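Cumby embossed bedspread, white

We love this one. The raised pattern runs in zigzags, diamonds and rows of small triangles, all nested into big rectangular bands, and it catches side light beautifully – put a dark T-shirt on it and you see how crisp the white is. It's our favourite surface for folding on, too.
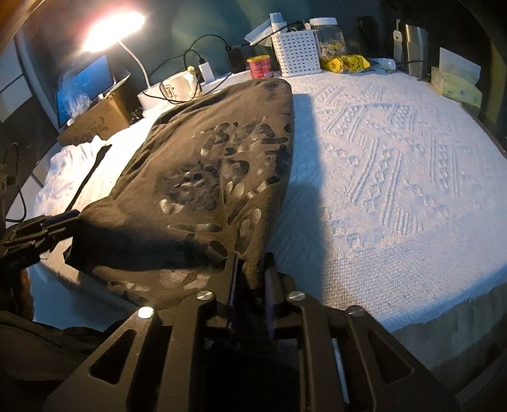 Details

Item no. 2101
Colour: white
Finish: raised geometric pattern
Washing: up to 10 items of clothing alongside it in a large drum
In stock at Plendbridge from April

Folding on the bed

A bed gives you far more room than a chair back, and dark clothes are so easy to see against this cover! Shake each piece out, smooth the sleeves in, then fold. Dark grey fabric shows every bit of fluff with a lamp behind it, so that's a good moment to get the lint brush out.

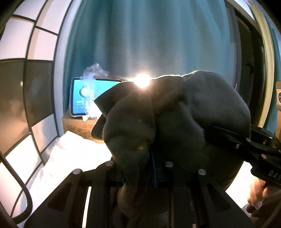
Bedroom Textiles Team – Plendbridge

Priit Dzene looks after this range and is happy to talk sizes, washing and matching pillowcases (the Trurico ones go very well with it). Ring extension 655 or ask at the desk.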